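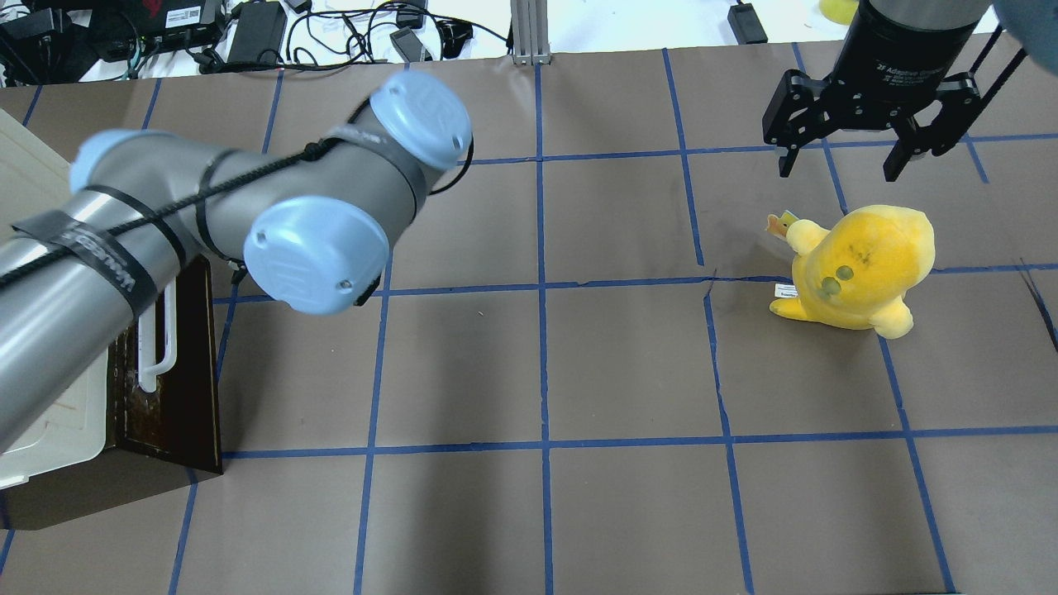

Brown paper on a tabletop, marked into cells with blue tape.

How to Cover and Grid a Work Table

A paper cover keeps glue and paint off a good table, and a taped grid gives you something to line up against when you cut fabric, lay out quilt blocks or sort parts. The job takes one evening and comes off in a few minutes.

What you need

Brown kraft paper, heavy enough that it doesn't tear when you pull it
Low-tack painter's tape in a color that shows up on brown
A long straightedge
A soft pencil
Scissors and a dry cloth

Steps

1. Wipe the table and let it dry fully. Crumbs under the paper will show as bumps and will poke through in time.

2. Unroll the paper with the curl facing down. Cut it 200 mm longer than the table so you have 100 mm to fold under at each end. If your roll is too narrow, overlap two sheets by the width of your hand and tape the seam flat.

3. Fix one long side underneath the table first. Smooth the paper toward the other side with the cloth, then tape that side down too. Don't stretch it hard. Paper that is pulled tight in a dry room can split later.

4. Mark your spacing in pencil along all four sides. I use 200 mm for fabric and 100 mm for small parts. Measure every mark from the same corner – if you measure from one mark to the next, small errors add up.

5. Lay the long lines first. Stick the tape at one end, hold the roll low, and bring it across to the matching mark before you press anything down. Rub it flat from the middle outward.

6. Lay the short lines the same way. If one wanders, lift it back to the last good spot and lay it again. A slight wave does no harm when the grid is only for sorting.

Care

Small creases can be left alone. Patch a tear with tape before it spreads. Keep hot mugs off the paper, and replace the whole cover when the cells get hard to read. Peel the tape back slowly at a low angle.

Neema Rotich, updated 18 February 2025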